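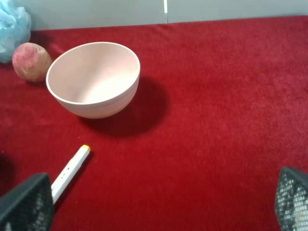

Lerlow 手持式布面清洗机评测报告

Dustthorpe 公共场馆用品评议室编
执笔：Delyth Rees
复核：Huw Landeg、Bongani Sibiya

一、评测缘起与范围

本评议室负责为 Dustthorpe 辖内的会堂、阅览室、排练厅及小型接待场所提供清洁用品与小型设备的选购意见。近年来各场馆普遍增加软包座椅、绒面台布和厚帘的使用，日常吸尘已不足以应付茶渍、手汗和落灰结块，而整件外送清洗周期长、费用高，且绒面织物反复拆装容易走形。各场馆陆续提出配备手持式喷抽一体清洗机的申请，本室遂选定 Lerlow 手持式布面清洗机（以下简称“本机”）进行较长时间的试用，并以场馆原有的 Brollau 立式清洗机作为参照。

本机由 Dustthorpe 的经销商 James 按正常零售渠道供货，评议室自行付款，未接受厂方或经销商的样机、折扣及其他便利。试用自四月开始，前后历时11周，地点为会堂主厅、底层阅览室和排练厅三处。本报告的意见仅适用于布面及绒面的局部清洗，不涉及地毯整片深洗、皮革保养及床垫除螨等用途。厂方宣传页中列有上述用途，本室未作验证，亦不作评价。

参与试用的人员包括场馆保洁班组的 Ifeoma Chukwu 与 Eifion Hopkin。两人均有多年软装清洁经验，但此前均未使用过喷抽式手持机，其意见对首次采购的单位较有参考价值。

二、结论摘要

本机适宜作为中小型场馆的局部去污设备使用，对新近形成的水溶性污渍效果良好，对短绒和平织面料的处理令人满意。其主要不足在于：污水箱密封圈清理不便；机身在持续使用后偏重，手腕负担明显；对长绒面料须配合后续梳理，否则绒向紊乱，影响观感。噪声高于 Brollau 立式机，不宜在阅览室开放时段使用。

本室的意见是，已有立式清洗机的场馆可以将本机作为补充；尚未配备任何喷抽设备、且软包面积较大的场馆，应当先考虑立式机。仅有少量台布与座垫的场馆，购置本机即可满足日常需要。

三、外观、配件与说明书

本机主体为灰白色硬质外壳，把手与机身一体成型，净水箱与污水箱前后分置，均可单独取下。净水箱容量为2升，在同类手持产品中属于偏大的一档，好处是处理一组座椅中途不必加水，代价是满水状态下重心靠前，初次使用者往往需要双手扶持。随机附有宽口吸头、窄缝吸头、软毛刷头各一件，另有收纳布袋和一小瓶厂方清洁液。

宽口吸头前缘为透明材质，可直接观察回吸水流的颜色，便于判断何时停止冲洗。这一设计十分实用，保洁班组在试用记录中多次提及。窄缝吸头用于座椅扶手与坐垫之间的接缝，尺寸合适，但与机身的卡接偏紧，拆换时需要用力扭转，手上沾有清洁液时尤其困难。软毛刷头的刷毛柔软度适中，对短绒无明显损伤，唯刷毛根部容易积存纤维，每次用毕应以旧牙刷剔净。

收纳布袋的做工一般，袋口抽绳较细，装入整机后拉紧费力。布袋不防水，机器未完全晾干即装袋，袋内会积聚潮气。本室建议各场馆另行准备带孔的塑料箱存放。

说明书以多种文字印制，字号过小，安全提示与操作步骤混排，未分章节。关于清洁液稀释比例的表格排在末页，与前文的步骤说明互不对照。Ifeoma Chukwu 在首次使用前通读全文，认为其中“先喷后吸”与“边喷边吸”两种操作的适用条件交代不清。本室就此向 James 去函询问，对方转来厂方的书面答复，说明前者用于干结污渍，后者用于新鲜污渍。各场馆在编制内部操作卡时，可以直接采用这一解释。

四、性能表现

（一）吸力与出水

本机额定功率为900瓦。以此类产品的体积而言，吸力足够，对平织台布进行回吸后，布面仅余轻度潮感，在通风良好的室内经一个下午即可恢复使用。对厚软包座垫，回吸效果随填充材料而异：海绵填充者回吸较为彻底，棉絮填充者内部仍存水分，须延长晾置时间，并且不得在当日重新套上防尘罩。

出水由食指扳机控制，喷幅均匀，未见滴漏。扳机行程较短，力度稍大即为全量出水，缺乏中间档位。对于怕水的面料，这一点需要操作者自行把握。Eifion Hopkin 采用的办法是短促点按，每次点按后随即回吸，经过几次练习后可以稳定控制湿度。本室认为厂方应当增设小水量档，并已将此项意见书面转达 James。

（二）去污效果

试用期间处理的污渍包括茶水、咖啡、果汁、水彩颜料、圆珠笔印、蜡滴残留及长期手汗形成的深色油渍。茶水、咖啡与果汁在当日处理的情况下均可清除，干透后未见水圈。水彩颜料在浅色平织面料上可以基本去除，在浅色绒面上则留有淡痕，重复处理后有所减轻。圆珠笔印与蜡滴不属于本机的处理对象，应以专用溶剂或低温熨烫垫纸的传统办法处理，之后再用本机漂洗残液。

扶手部位的手汗油渍是各场馆反映最多的问题。单独使用清水喷抽效果有限，须先以稀释清洁液预润，静置片刻，再以软毛刷轻扫，最后清水漂洗并回吸。按此步骤处理后，扶手颜色与椅背渐趋一致。需要提醒的是，清洁液若漂洗不净，残留物会吸附灰尘，该部位日后反而更易变脏。排练厅有一组座椅即因漂洗不足，在其后数周内重新发暗，经再次漂洗后才恢复正常。

与 Brollau 立式机相比，本机在去污能力上的差距主要体现在大面积旧渍。立式机水温较高、吸口较宽，处理整张沙发时效率明显占优。在小面积、新近形成的污渍上，两者结果相当，而本机取用方便，从发现污渍到着手处理的时间大为缩短，这对最终效果往往起决定作用。

（三）对绒面织物的影响

绒面台布、帷幕和展示用衬布是本次评测的重点。这类织物颜色浓重，绒毛有固定倒向，受湿、受压后绒向改变，在侧光下会显出深浅不一的斑块，常被误认为污渍未净。本室的经验是，此类斑块多数可以通过干后顺向梳理消除，不应反复喷洗。

对短绒织物，宽口吸头顺绒向拖行，一次完成，干后外观与处理前无明显差别。对长绒织物，吸头前缘会将绒毛压成条状，须在半干时用软刷逆向提起，再顺向理平，全干后复理一遍。此项工序耗时较长，不宜安排在活动前夕。深红、墨绿等颜色较深的绒布在初次处理前，必须在背面或折边处作掉色试验：以白布蘸取稀释清洁液按压，白布不着色方可继续。试验用的白布应为未经荧光增白、无印花的旧棉布，每次更换干净的一面。

另有纤维脱落的问题。新购绒布在头几次清洗中会有浮毛脱出，浮毛随水进入污水箱并在滤网处缠结，吸力随之下降。操作者应随时停机查看滤网，切勿等到机器声音发闷才处理。绒面上的白色细屑多来自其他织物，宜在喷洗之前用粘毛滚筒或微湿的橡胶手套顺向抹除，一旦湿洗，细屑会嵌入绒根，更难取出。

（四）噪声与发热

本机运转声音尖锐，在空旷厅堂中尚可接受，在吊顶较低的阅览室内则相当刺耳。试用期间阅览室的清洗一律安排在闭馆之后。连续运转时机身后部排风温热，把手部分无明显升温。厂方规定连续使用后应停机休息，机身无自动提醒，须由操作者自行留意。

（五）操作负担

手持机的便利以手臂负担为代价。处理座面时机身可部分借力于座垫，负担尚轻；处理椅背与垂挂的帷幕时，须悬臂操作，净水箱满载则更为吃力。保洁班组的做法是处理立面时只加半箱水，并由两人轮换。对帷幕下摆一类离地较近的部位，可在下方垫放旧毛巾承接滴水，并以手掌在背面托住布料，使吸头与布面贴合。垂挂织物的上部不建议使用本机，登梯操作时一手持机、一手扶布，无手可以把持，安全上不可接受。

五、日常使用步骤

以下步骤由本室根据试用经验整理，可供各场馆编制操作卡时采用。

1. 查看织物的洗涤标识。标注只可干洗者，不得使用本机。标识缺失者，按深色绒布处理，先作掉色试验。

2. 用干吸尘器或粘毛滚筒清除表面浮灰、碎屑和毛絮。绒面须顺绒向操作。

3. 将织物平铺于稳固的台面，下垫吸水旧布，避免污水渗入台面接缝。附近的纸张、展品和电源插座应先行移开或遮盖。
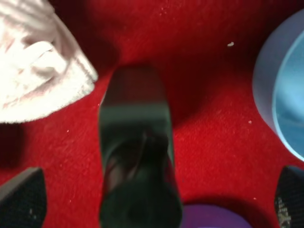 4. 在净水箱中加入温水，按末页表格的比例加入清洁液。水温以手感微热为限，切勿使用沸水。绒面织物所用清洁液应比表格再稀一些。

5. 新鲜污渍采取边喷边吸的办法，由外缘向中心推进，以免污渍扩散。干结污渍先喷润，静置片刻后再行回吸。

6. 更换清水，重复喷抽，直至透明吸头内回水清澈。此步骤不可省略。

7. 停止出水，只作回吸，缓慢拖行数遍。吸头移动过快是布面偏湿的常见原因。

8. 绒面在半干时理绒，平铺或悬挂晾干，避免日光直晒和热风近吹。完全干透之前，不得折叠或覆盖重物。

9. 倒空两个水箱，拆下滤网和吸头，以清水冲净，敞开晾干后收存。

六、清理与保养

污水箱是本机保养中最费事的部位。箱口密封圈嵌在较深的凹槽内，纤维与污垢容易积存，不及时清理即生异味。密封圈可以取下，但说明书未予说明，本室是在询问 James 之后得知。取下时宜用圆头工具轻挑，切勿用刀尖或螺丝刀。装回时应检查是否平整，密封圈扭曲会造成吸力下降，操作者往往误以为是电机故障。

滤网为可拆洗的细孔塑料件，强度尚可。试用后期滤网一侧卡扣略有松动，尚未影响使用。厂方单独出售滤网与密封圈，本室建议采购时一并购入备件。吸头和刷头用清水冲洗即可，油污较重时加少量中性洗涤剂，不得放入洗碗机。

电源线长度对一般厅堂足够，在会堂主厅则须使用延长线。延长线接头必须远离操作区域，并置于不会被污水浸湿的高处。机身尾部无绕线装置，收纳时电源线只能松散缠绕，时间一长，根部有折损之虞。保洁班组用一条布质扎带固定，效果良好。

本机保修期为2年，保修条款规定商业用途须在购货时登记，未登记者按家用条款处理。场馆使用是否属于商业用途，条款措辞含糊。本室经 James 向厂方取得书面确认，公共场馆在登记后享有同等保修期限。各场馆应当保留发票与登记回执，由设备台账管理人统一存放。

七、耗材与费用

厂方清洁液气味清淡，起泡较少，漂洗容易，惟售价偏高。本室以市售低泡中性织物洗涤剂作过对照，在平织面料上效果相近，在绒面上漂洗次数需要增加。保修条款未强制使用厂方清洁液，但载明因使用高泡或含漂白成分的产品造成的损坏不予保修。各场馆可在平织座椅上使用通用洗涤剂，在绒面台布和帷幕上使用厂方清洁液，以兼顾费用与安全。

就整机价格而言，本机在手持产品中居于中上。与外送清洗相比，若场馆每季均有台布与座垫送洗，购置本机后可以较快收回支出；若全年仅有零星污渍，则以向邻近场馆借用为宜。评议室现有一台可供辖内场馆登记借用，借用期间的耗材由借用方自备。

八、试用人员意见

Ifeoma Chukwu 的意见如下：本机取用方便，透明吸头和较大的净水箱是最突出的优点。对于活动中途洒出的饮料，能够在散场后立即处理，座椅次日可以照常开放。希望厂方改进扳机，并在污水箱上标示清晰的满水线，现有的标线为机身同色凸纹，光线不足时难以辨认。

Eifion Hopkin 的意见如下：绒面织物能否洗好，主要取决于洗前除尘和洗后理绒，机器本身只是其中一环。新到岗人员应当先在旧台布上练习，再处理场馆在用的织物。机身重量对手腕不利，连续工作时应安排轮换。

Bongani Sibiya 在复核中补充：评测期间室内通风条件较好，冬季门窗关闭时晾干时间势必延长，各场馆排定清洗日期时应当留出余量。本室拟在冬季对厚软包座垫的晾干情况另作观察，结果以补充说明的形式发布。

九、分项评定

去污效果（新鲜污渍）：优。
去污效果（陈旧污渍）：中。
平织面料适用性：优。
短绒面料适用性：良。
长绒面料适用性：中，须配合理绒。
操作舒适程度：中。
噪声：差。
清理与保养：中。
配件及备件供应：良。
说明书：差。
综合评定：良，推荐有条件采购。

十、采购与使用建议

采购单位应在申请中列明拟清洗织物的种类、颜色及洗涤标识情况，长绒织物占多数的，请先与本室联系借机试洗。首次采购应同时购置备用滤网与密封圈。设备到货后，由保洁负责人与至少一名操作人员共同开箱验收，检查水箱卡接、扳机回弹及电源线外皮，确认无误后办理保修登记。

阅览室及其他需要保持安静的场所，须在闭馆后使用。借用设备归还时，水箱、滤网和吸头应已洗净晾干，归还人与接收人当面查看。未经干燥即归还的，由借用方重新清理后方可办结手续。

本报告于12月16日由复核人 Huw Landeg 签署后发布。各场馆如对评定内容有不同意见，或在使用中发现本报告未载明的情况，请以书面形式提交 Dustthorpe 公共场馆用品评议室，并附织物标识的抄录件。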